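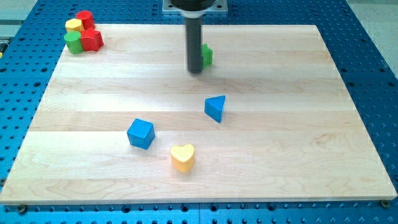 According to one comment under my last post, I should stop moaning about the goalkeeper and look at who was meant to be standing in front of him. Fair enough. I have now watched the second half again, on purpose, with a notebook, and I can report that the commenter was right and that I would like my evening back.

For those who missed it, Giren lost 2-0 at home to Flesen, a side we used to beat for exercise. Attendance was given as 1618. I assume that includes the pigeons in the far stand, who at least stayed until the end.

The first goal was a corner. We defended it with the system we've been using since the new coaching staff arrived, in which every player picks a patch of grass and guards it with his life. The ball was headed in from a patch that hadn't been allocated. Our keeper, who I called several unkind things last time, was shouting and pointing at the gap before the kick was taken. You can see it quite clearly on the replay. I take back most of it. I don't take back what I said about his kicking.

The second came from our own throw-in, deep in their half. I had to rewind it twice to work out how. We threw it backwards, then backwards again, then across, and then their number 21 had it and was running at two centre-halves who had both decided it was the other one's turn. He could have stopped to tie his laces.

Going forward, there is less to say. We had 11 corners and I think one of them cleared the first man. We brought on a third striker with twenty minutes left and then carried on passing it sideways between the full-backs, so he got a very good view.

The walk back to the car park was quiet. There was a man ahead of me with a small boy on his shoulders, and the boy asked when they were coming again, and the man said "we'll see" in the voice my dad used for trips to the dentist.

Next up is Ocampo away, which is a long drive for a ground with one toilet and no roof at our end. They've not lost there since October. After that it's Grimivov in the cup, and they're two divisions below us, so I'm already nervous. The pies at Grimivov are excellent, I'll give them that. I had two last time and remember them better than the match.

I've been asked if I'm renewing my season ticket. The form is on the fridge under the pizza menu. The early price runs out at the end of March and I'll probably send it off the night before, same as every year, and complain about the postage.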